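Contrôle des postes de tri et de rangement, atelier Kumemside
Passage du 18 juin 2020, fiche à conserver avec celles de décembre.

## Circulation et sol

- [x] Allées dégagées
- [x] Sortie de secours accessible, porte essayée
- [ ] Marquage au sol lisible. *Effacé devant la réserve, à repeindre avant la prochaine visite.*
- [x] Éclairage. *Un tube remplacé côté réserve, rien d'autre à signaler.*

## Rayonnage à bacs

- [x] Montants fixés au mur
- [x] Charges lourdes en bas
- [ ] Étiquettes à jour. *Les références Nuvov ont changé, les étiquettes non. Deux bacs portent encore l'ancien code.*
- [x] Bacs sans fissure. *Vérifiés à la main, rangée par rangée. Ceux du haut demandent le marchepied, ne pas grimper sur la table.*

Le marchepied Irolberg a un patin usé. Il reste utilisable, mais le patin est à commander. Délai annoncé par le fournisseur : 13 jours.

## Électricité

- [x] Prises murales intactes
- [x] Différentiel testé
- [ ] Câbles attachés. *Un câble descend du bord de table vers le sol sans attache. Poser un collier sur le profilé.*
- [x] Pas de liquide à proximité des appareils

## Plateau et petites pièces

- [x] Plateau stable, sans écharde
- [x] Profilés du pourtour bien serrés
- [x] Panier jaune propre, poignée en bon état
- [ ] Pièces rangées en fin de poste. *Petites pièces métalliques à capuchon sombre restées sur le plateau, à côté du panier vide.*

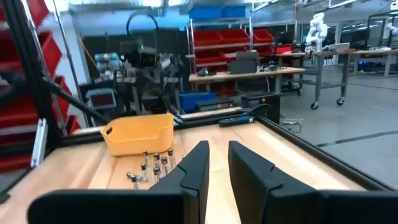 La consigne Bajpai demande que toute pièce cylindrique soit remise au panier dès qu'on quitte le poste, même pour une pause. Une pièce couchée roule facilement et finit sous le rayonnage. On en a ressorti plus de cinq lors du nettoyage de décembre. La consigne est à réafficher au poste, l'ancienne feuille est illisible.

## Suites à donner

| Point | Délai |
|---|---|
| Collier sur le câble | 2 jours |
| Étiquettes Nuvov | 5 jours |
| Patin du marchepied | à réception |
| Marquage au sol | 3 semaines |
| Affichage de la consigne | 2 jours |

Le poste reste en service. Revoir le câble en premier.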